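Trustmont Trail Run: Pre-Race Safety Checklist
Course and start area walked 2026-08-15

What a great course this is shaping up to be! Comments follow each item, so please read them before you sign off.

1. Start area
Barriers: OK. The Zaston sets lock together beautifully, and the gap for late arrivals is wide enough for a wheelchair.
PA system: OK. Clear all the way to the back pen.

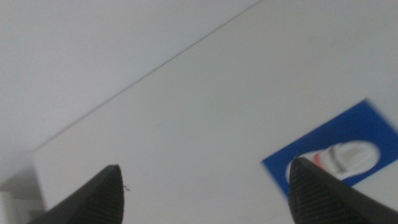

Registration desks still need their signs. Bib pickup goes on the left, day entries on the right, and please keep the walkway behind both clear. Any plain white surface with a clean straight edge will do as a backing, and the big red arrows will really pop against it!

2. Course
Mile markers: OK, all up and facing the right way.
Birkard Bridge: ACTION. Two loose boards on the far side. Fix before August is out, then walk it again.
Road crossing at Fukuda Lane: OK. 60 cones delivered, 50 needed, so we have spares (hooray).

3. First aid
Kit bags: OK, sealed and in date.
Foil blankets: ACTION. 62 in the box, we want 70.
Ambulance access: OK. Gate unlocked, turning space marked.
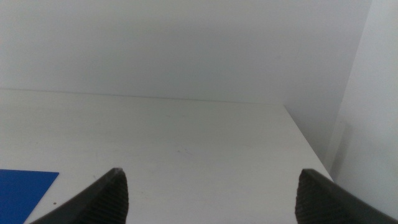

4. Finish area
Water tables: OK, set well back from the line this year, a huge improvement.
Funnel: OK. Tape is tight, no pegs sticking up.
Trash bins: ACTION. Move two closer to the medal table.

Recheck all ACTION items the evening before the race.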